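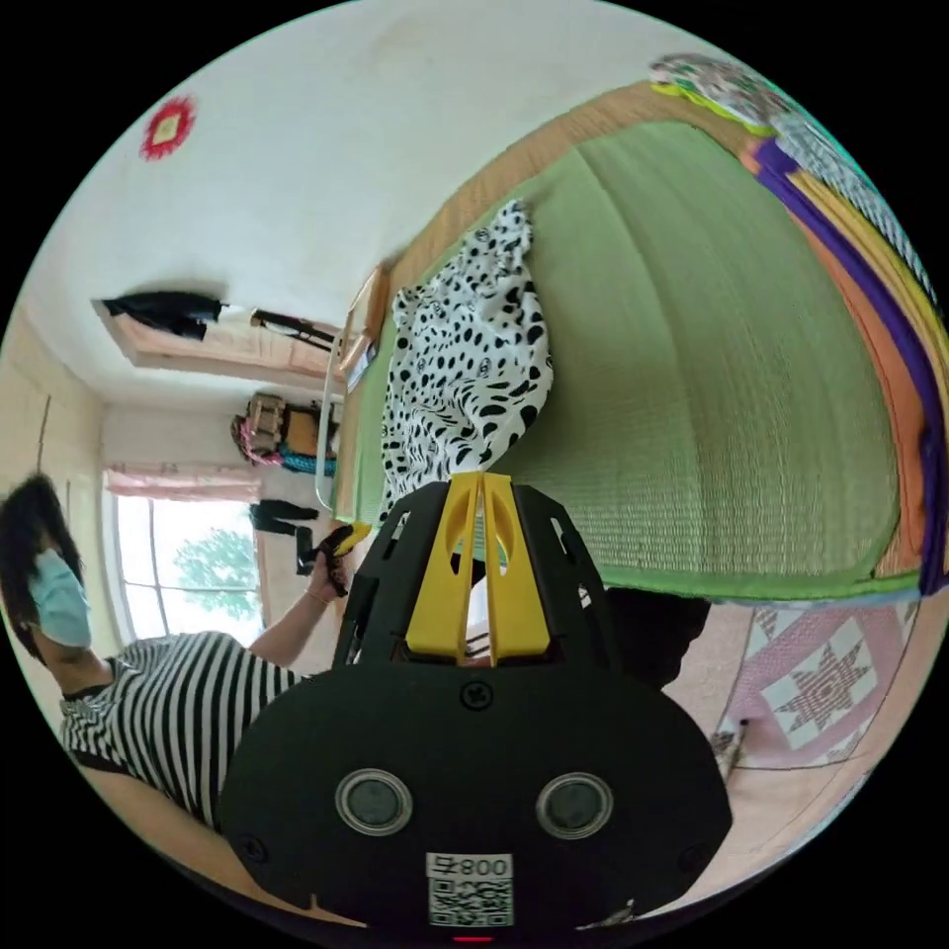
# Brostness 8 Armband Phone Holder

Running with a phone in your hand gets old fast, and the Brostness 8 is such a nice fix! The soft stretch band sits on your upper arm, and the holder turns sideways or upright with one push – great when you want to check the map halfway up a hill.

- **Fit:** two band lengths in the box, regular and long
- **Hold:** four rubber corners that grip most phones, with or without a slim case
- **Extras:** a key pocket and a loop for your earphone cord

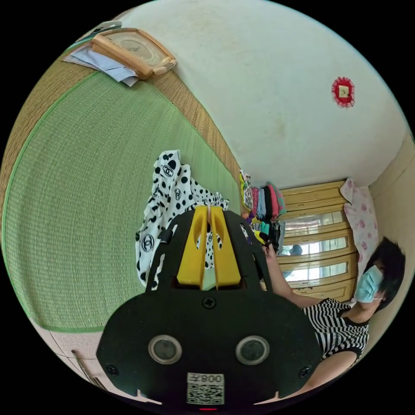 The band goes in the wash at low heat. Take the holder off first (it unclips from the back) and let the band air dry.

Charoen Yensuk wears the long one over a winter jacket on his Sunday runs and loves that the screen stays free, so he can skip songs without stopping.

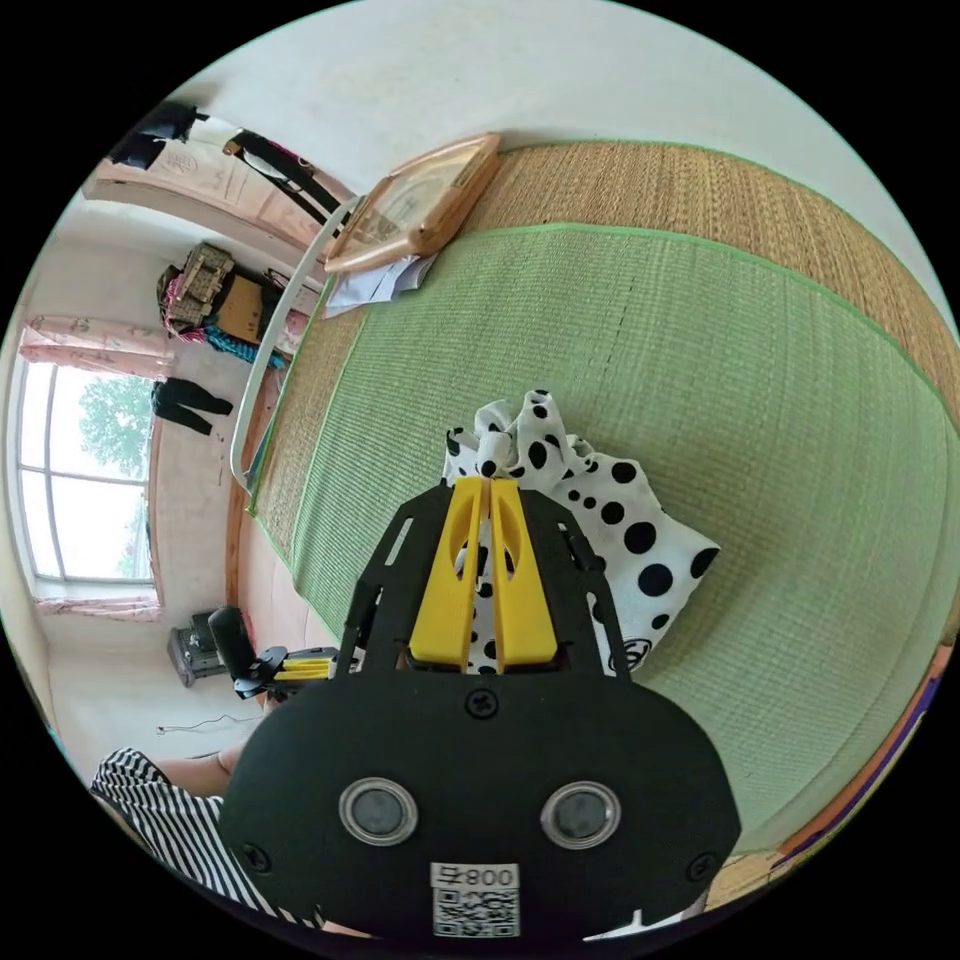 Colors are black, gray and a really bright orange. Item number 2376. Spare corners are sold separately under item 121.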